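Home | Modules | Timetable | Handouts | Contact

Workplace Services and Facilities, Level 2
Handout 4: Shared tables in open-plan offices

This handout accompanies the session on shared furniture and should be read before the practical. Students are expected to have completed the floor plan exercise from Handout 3.

1. Terms

A shared table is any work surface not assigned to one member of staff. It may be used for handling goods, for informal meetings or for refreshments. The Polberg office, used as the case study throughout this module, has shared tables on its upper level and seating on the floor below.

2. Personal items

Drinks, bottles and outdoor clothing collect wherever people work standing up. The Cosgrove guidance, issued to all students in September, separates these into items in use and items left behind. A cup with liquid in it is treated as in use until the end of the working period. Bottles should be closed and kept away from papers and equipment. Jackets belong on a coat stand; where a jacket is hung on a chair, the chair is recorded as occupied.

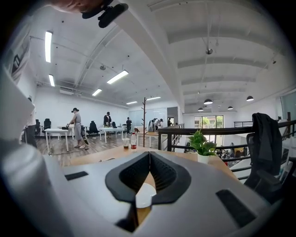
Plants in pots may remain on a shared table if they leave enough clear surface for the work. The usual allowance at Polberg is around 70 per cent of the top. Larger plants are placed on the floor, clear of walkways.

3. Mezzanine levels

Where a floor is open to a level below, loose items must not be placed on or against the railing. Coat stands near a railing should be steady and should not be overloaded. Chairs are returned to their tables after use, and the route along the railing is kept open at all times.

4. Preparation for the practical

Bring a printed plan of one shared area known to you. Mark the tables, the coat storage and the main walking routes. Students using the Flinora recording sheet should complete columns 2 and 3 only; the remaining columns are filled in during the session.

Shares: 4 | Comments: 2

Related handouts
Storage and lockers: the Brudora layout
Reading a floor plan
Clear surfaces at the end of the day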